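Have you ever had a tummy ache so bad you couldn't stand up straight? Sometimes the cause is a tiny tube called the appendix. It's about as long as your finger, it hangs off the start of your large bowel, and now and then it swells up and has to come out.

## How do surgeons get it out?

Years ago they made one long cut. Today they usually make a few little ones and slide in a camera on a thin stick. This is called keyhole surgery, and it's brilliant!

First comes the **anaesthetic**, a medicine that puts you into a very deep sleep. You won't feel a thing, and a special doctor stays beside you the whole time.
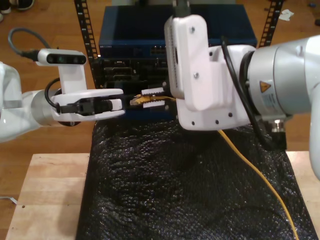 Next, the surgeon puts some gas into your tummy, which lifts it up like a tent and makes room to work. Then in go the long, thin tools. One holds the appendix still while another snips and seals – it takes two hands working together, a bit like the two white arms meeting in the middle in front of that dark blue box. The surgeon watches it all on a big screen.
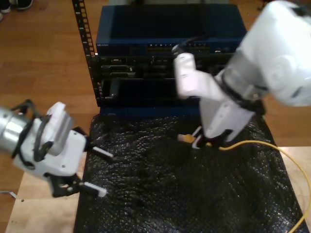

Once the appendix is out, the gas is let go and the little cuts are closed with stitches or glue. Then you wake up!

## What happens after?

You may feel sleepy and a bit sore, and some people get an achy shoulder from the gas (odd, but true). Sơn Tăng had his appendix out in March and was most excited about the toast – he ate 2 slices and asked for more.

Your body gets on perfectly well without an appendix. Isn't that amazing?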